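February, late evening

Today I finally did the thing with the backpack. I have been writing about it in this diary since before the holidays, and Jolán said on the phone that if I write one more time "must sort out the bag" she will come and do it herself. She lives 9 hours away by train, so it was not a real danger, but I took it seriously.

I woke at 8 and had my coffee standing up. Then I made a list, as my father always did before any trip. The trip to Vurkcombe is 12 days long and I want to carry one bag only. Last time I had two, and a plastic one for the shoes, and Vilmos laughed at me on the whole platform. I still remember his grey scarf going up and down.

My list for the bag: two jumpers, the rain jacket, the small towel, the blue notebook, medicine, charger, socks (many), and the jar of plum jam for Veronika. The jam is the problem. It is heavy, and I don't trust the lid. I put it in a sock, and then in a second sock, and I feel better now.

I learned one thing about packing a backpack, which is that the floor is the wrong place for it. On the floor I must bend all the time and my back complains by noon. On a chair the bag comes up to meet the hands, and the straps can be pulled without going on the knees. A round chair is good for this, with a cushion under the bag.

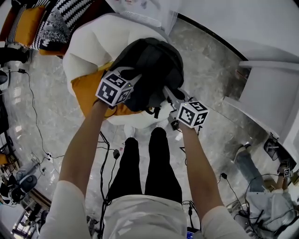

The dark grey backpack on the round white chair, with the yellow cushion under it.

I like that mustard colour very much. I would like to have it at home too, but my sofa is brown and I think they would fight. In the Flommont shop there was a cushion cover nearly the same colour for 35 dollars, and I stood with it in my hand for a long time and put it back. Perhaps after the trip, if there is money left.

In the afternoon I phoned Nattawut to ask how he adjusts the straps. He walks a lot in the mountains and has opinions. He told me: first loosen everything, then put it on, then tighten the lower part, and only then the shoulders. I had always done it in the opposite order, for my whole life I suppose. I tried his way with the bag full and walked up and down the hallway, and then down the stairs and up again. The neighbour from number 8 opened her door and asked if I was leaving already. I said no, I am practising. She nodded very kindly.

His way is better. The weight sits lower and my neck is quiet. Only the jam knocks a little on the left side, so tomorrow I will move it to the middle, between the jumpers.

I am thinking also about how a person becomes wider with a bag on the back. You turn around to look at something and the bag turns with you and takes a cup from the table. It has happened to me in Gergely's kitchen, and I paid for the cup. In a room with a sofa and a water dispenser I would want to keep a good step away from both.

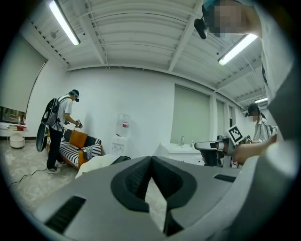
Still to do before I go

Buy a new lid for the jam, or a smaller jar.
Ask Gergely if he can water the fern.
Find the second glove.
Write to Veronika what time the train comes in.
Wash the grey jumper tonight, so it has time to dry on the rack.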